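印刷する | メールで送る
読了時間:3分

第8章 住まいの照明をえらぶ

この章では、家の中で使う照明器具のえらび方を学びます。前の章では家具の配置を勉強しましたが、同じ部屋でも、光の位置が変わると印象は大きく変わります。学習の前に、自分の部屋の照明がどこにあるか、ノートに書いておいてください。

8.1 全体の光と部分の光

照明は、部屋全体を明るくするものと、手元など一部を明るくするものに分けられます。天井の器具は前者で、机のスタンドや床に置くランプは後者です。日本の住まいでは天井の器具を一つだけ使う家が多いですが、部分の光を加えると、夜の部屋に落ち着きが出ます。

ディルトポート社のカタログには、品番3617の床置きランプがのっています。高さは171センチで、かさは布製です。ソファの横に置く場合、座った人の目に電球が直接見えないかどうかを、買う前に確認することが必要です。

8.2 置く場所と電源

ランプの位置は、コンセントの場所にも左右されます。コードの長さが200センチ近くあっても、家具の後ろを通すと足りなくなることがあります。通り道をコードが横切る置き方は、避けなければなりません。

棚の中の物を見やすくする光についても、考え方は同じです。物の並べ方と棚の奥行きを先に調べて、それから器具の大きさを決めます。
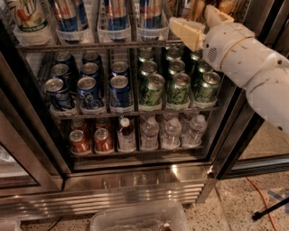 8.3 かさの素材と光の色

布のかさは光をやわらかく通し、金属のかさは光を下に集めます。アシュワース型と呼ばれる円すい形のかさは、食卓の上によく使われます。電球の色は、くつろぐ部屋では黄色に近いもの、勉強する部屋では白いものが合います。次の節で、かさの形を一つずつくわしく見ていきます。

当サイトではクッキーを使用しています。閲覧を続ける場合は、使用に同意したものとみなします。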